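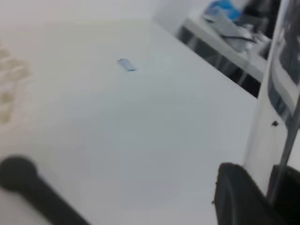

The Case for the Matte White Worktable

Gloss was the default finish for white tabletops for a long time, mostly for the reason that it photographs well in a showroom. Under working light it performs badly. A glossy surface returns an image of every lamp above it, and a small part set down in one of those bright patches is hard to pick out. Matte white scatters the light and leaves a soft, even gray shadow beside anything placed on it.

Small items are the real test. Erasers, memory sticks, caps and clips have little height and throw short shadows. Pale colors are worse than dark ones. A light blue piece with a silvery face can vanish on polished white when viewed from a low angle, and the same piece on a matte top keeps its edge. The workshop at Wornona, which sorts and checks small parts, changed its tables on that argument in July. The old glossy tops went to the packing area, where the items are larger and it matters less.

The replacement is the Stillard, made by Berevmont. It is a plain bench with a flat white top and no raised lip. The catalog lists a length of 2068 mm and a load rating of 30 kg per shelf for the optional understructure. Wornona ordered the version without shelves – the space below is used for stools.

Layout follows a simple rule: one item in the middle, clear space on all sides, everything else on a second surface within reach. Trays and tools stay off the main top. The second surface can be an ordinary shelf, preferably white as well, so that the eye does not have to readjust when moving between the two.

Matte finishes have costs. They hold graphite and rubber marks, and they burnish if scrubbed with anything abrasive. Pongsiri, the firm that maintains the Wornona benches, specifies a damp microfiber cloth with neutral soap, then a dry wipe. Melamine sponges are excluded. After enough passes they leave a shiny track that shows up in raking light and cannot be reversed.

Leveling takes 2 people. Set the feet at the far edge first, then the near edge, and check both diagonals before tightening. The spare feet are part number 1274 and are sold singly.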